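Annunziata Carbone
25. Juli

1/8 So, Leute, der Umzug ist durch! 42 Kartons, zwei kaputte Tassen und ein Rücken, der nicht mehr mit mir redet. Ein paar Sachen zum Thema Wohnen in Sonditz, weil so viele gefragt haben.

2/8 Die Miete: 700 kalt. Für Sonditz ist das okay, in Wiltham hätte ich dafür ein Zimmer mit Kochplatte bekommen. Gesucht habe ich seit März, und ja, ich war zwischendurch kurz davor, einfach bei meiner Schwester zu bleiben.

3/8 Größtes Thema gerade: Stauraum. Die Wohnung hat keine Kammer, keinen Keller, nix. Ich will also was Geschlossenes, am liebsten weiß mit zwei Türen, und dahinter Holz an der Wand. Hell, mit Maserung, bloß nicht dieses Dunkelbraun wie bei meinen Eltern früher.
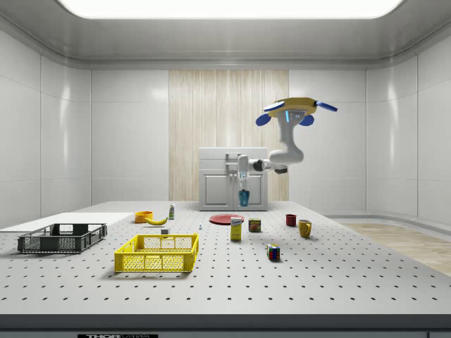 Lesezeit: 1 Min.

4/8 Weißer Schrank vor heller Holzoptik - genau die Kombi meine ich. Wirkt ruhig, finde ich, und man kann alles reinstopfen und die Türen zumachen :)

5/8 War deswegen bei Jorholm. Beratung super nett, aber der Schrank nach Maß sollte 1.961 Euro kosten, ohne Lieferung! Ich hab freundlich genickt und bin Kuchen essen gegangen.

6/8 Jetzt überlege ich, gebraucht zu kaufen und selbst zu streichen. Hat jemand von euch schon mal Furnier lackiert? Vorher anschleifen oder reicht Haftgrund? Im Netz sagt jeder was anderes.

7/8 Ach so, und Licht! Im Flur hängt noch die nackte Birne vom Vormieter. Bei Coppens gibt es flache Deckenleuchten, die mir gefallen, nur bei der Lichtfarbe bin ich unsicher. Warmweiß im Flur, ja oder nein?

8/8 Nächste Woche kommt erst mal die Küche dran, der Wasserhahn tropft. Tipps für den Schrank gern in die Kommentare, ich lese heute Abend alles - mit den Füßen auf Karton Nummer 17.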